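3.2 The sorting task, and how we ended up with it

Our first plan was much grander than what we built. When the robotics club at Trungate voted on a project in November, the winning idea was a full tidy-up of a bathroom shelf, with doors to open and a mirror to avoid. I was keen on it myself, I'll admit (I may even have drawn the poster). Two Sunday meetings later we had cut it down to something a school club could finish: take packets, bottles and tubes from one place, and put each in the right bin.

We kept the 2 arms from the Wildale project, as the students already knew how to start them up, stop them and get them home without a fuss. Each episode was driven by a student and recorded, and we called a finished recording a "run" whether or not it went well. The students kept a paper log next to the laptop, and I'm so glad they did, as it saved us more than once when the file names got muddled! By the end we had 2090 runs, of which 125 were set aside for testing and never shown to the model during training.
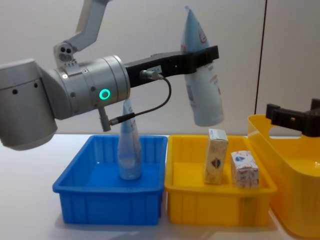 Squeeze tubes gave us far more bother than anything else. A carton has flat sides and you can more or less close the fingers and hope, but a tube changes shape when you pinch it, and the heavy end swings about on the way over. Our younger drivers tended to go for the fat middle, and our older ones went for the crimp, and the model, poor thing, learned a bit of both. We thought about making everyone do it the same way. In the end we left the mix in and simply wrote the grip down in the log, so that we could split the results by it later (see Figure 4 for the split).

Figure 4. Test runs with tubes, grouped by where the driver took hold: near the crimp, in the middle, or near the cap.

We also argued a good deal over what should count as a success. The Erkitstead team, whose write-up we borrowed from heavily, accept any item that ends up inside the correct bin, and we did the same. That means a bottle lying on its side scores just as well as one standing up. Some of the students felt this was far too kind, so we kept a second, stricter score for upright bottles, and I report both in Section 4.

Training used the Chu code with hardly any changes. We ran it overnight on the club's one decent machine with a batch size of 16, and went up to that from something smaller only when the first attempt was still going at breakfast. I'd have liked to try other settings, but the machine was needed for lessons by nine.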